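Derdale Residents' Forum > Housekeeping and Laundry > Folding striped knits: request for guidance

Posted by K_Spanos
Good evening. I am revising the linen room instructions for our residence and would welcome members' views on striped knitwear. The present text directs staff to fold all knits in thirds, using the side seams as the guide. In practice the stripes seldom line up, and residents have remarked on it.
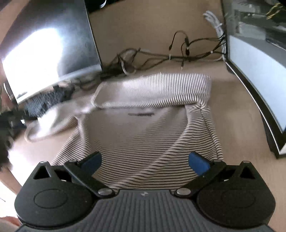
Off-white knit with thin dark stripes, before folding.

The crease running diagonally through the cloth is the difficulty I have in mind. Should it be smoothed by hand first, or is a full shake-out required?

Reply from A.Tsakiris
A full shake-out, in my view. Hold the garment at the shoulders, shake it 2 times, and lay it face down. The stripes should then serve as the guide, and the seams may be disregarded.

Reply from Ververidis_P
I must respectfully disagree. Soft knits stretch when shaken from the shoulders. Our residence handles around 200 pieces in October alone, and we smooth each one flat from the center outward. I would also recommend a table in place of the floor.

Reply from A.Tsakiris
The point about the table is accepted. On stretching, I have seen no such effect with light knits.

Reply from T_Lagman
Members may wish to consult section 66 of the Pesell handbook, which permits either method provided the sleeves are folded in first.

Reply from K_Spanos
Thank you all. I shall adopt smoothing for the draft and circulate it to the linen room for comment.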